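Budum Finishing Forum > Surface Prep and Refinishing > Haze left after sanding gray worktop, what grit next?

dsiregar
Oct 28, 2018
Refinishing a bench top with two-part satin urethane, tinted gray. Sprayed two coats, leveled the second with 800 dry on a foam block, then wiped down. Straight on it looks even. At a low angle there are light patches that don't move when I wipe them. The finish schedule on the can says "abrade and recoat," with no grit given. Is 800 too fine for adhesion, and will the haze telegraph through the next coat?

Dimas Siregar

hbirhane
800 is too fine for most two-part urethanes once you're past the recoat window. You need a mechanical key. I go back to 320 or 400 and recoat the same day. The haze is a separate question. What did you wipe with?

dsiregar
Denatured alcohol on a blue shop towel. Past the window, yes. Second coat went on in June and the job sat.

hbirhane
June to now is full cure. Treat it as an old finish. 320, vacuum, solvent wipe with the maker's own reducer, recoat.

fevena
Disagree on 320 for a tinted satin. The scratch is deep enough to show if the last coat goes on thin, and on gray it shows as light lines in raking light. 400 on a hard block, then a gray nonwoven pad for the edges. I have never had a peel at 400 with Idine or with the Dasitz line.

hbirhane
Never had a peel in how long? A bench gets hit. Intercoat failures on horizontal work surfaces show up after a year or two, usually at the front edge, where people lean and drag things. My shop tops get 320 and the film build hides it. If 320 is showing through, the coat is too thin.

fevena
Six years on the oldest. Film build is a fair point, but he said satin. Build it up too far in one pass and the flatting agent settles unevenly, and then he has patches again for a different reason.

kidus_a
Which brings up the obvious cause. Was the can stirred to the bottom before the hardener went in? Flatting agent sinks. If the first half of the can went on glossier than the second half, you get patchy sheen that no wiping will change. Shaking doesn't do it. Flat paddle, scrape the bottom, pour into a second container, stir again.

dsiregar
Stirred with a stick, didn't scrape the bottom. Could be that.

rzuniga
Before anyone picks a grit, separate sheen variation from scratch haze from residue. They look alike on mid gray. Wet a patch with mineral spirits and look at it while it's wet. If the patch disappears and comes back on drying, it is surface texture, either scratch or sheen. If it stays, the color is uneven and sanding won't help. For residue, use a clean white cotton rag, one pass, and look at the rag. Blue shop towels can leave lint and I don't use them between coats.

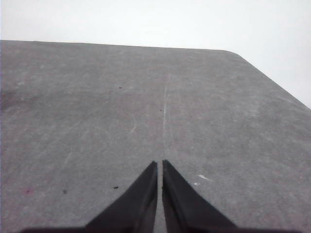 I do all of this checking with one lamp set low at the end of the bench and the overheads off. Overhead light evens everything out and you will sign off on a surface that looks bad by a window the next morning. Move the lamp to the adjacent side and repeat, as directional scratch only shows from across the grain of the sanding.

dsiregar
Spirits test done. Patches vanish wet, come back dry. Rag came up clean.

rzuniga
Then it's sheen or scratch, and either one gets covered by a properly stirred coat. 400 is enough if you get uniform dullness with no shiny low spots. Shiny spots mean you haven't touched them.

hbirhane
I'd still go 320.

kidus_a
Nigatu's data sheet for their two-part says 320 to 400, so you can both be right. Check the sheet for whatever you're spraying, it's usually a separate download from the label.

dsiregar
Found the sheet. It says 320 past the window. Going with that, and I'll scrape the can this time.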